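# Laptop warranty: does onsite repair still count if I changed the drive myself? 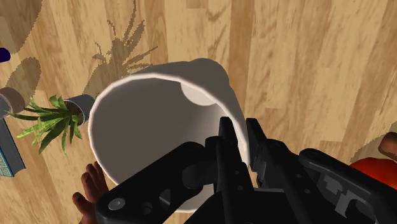 *White cup-like container on wooden boards, computer render*

**Nesrin Duman**, Apr 28, 2022

I have a Prolto laptop with onsite cover that runs until June. Last year I took out the original drive and fitted a bigger one. Now the left hinge is loose and the lid won't stay up. Support wants to book a technician but the form asks if any parts have been changed. Will they refuse the hinge repair if I say yes? The shop in Surnurlow quoted me 530 for a new lid and hinges, and I would like to avoid paying that.

**Erdal Yalçınkaya**

Say yes on the form and add a line saying it was only the drive. On mine they treated the two things separately – the drive I fitted wasn't covered, everything else was. The technician took more than 30 minutes over the hinge and never opened the drive bay. Keep the old drive in case they ask for it.

Back up first. The paperwork I signed said they are not responsible for files, whoever made the drive.

**Yiğit Bozkurt**

They will refuse. Happened to my cousin with a Tonden.

**Duygu Karaca**

Depends on your terms, so look for the part headed "customer-replaceable parts". If the drive is listed there, swapping it shouldn't affect the rest. Also check whether hinges are classed as wear or as accidental damage. Mine were down as wear and I had to pay 70 towards the visit. Ask them to confirm by email before you book.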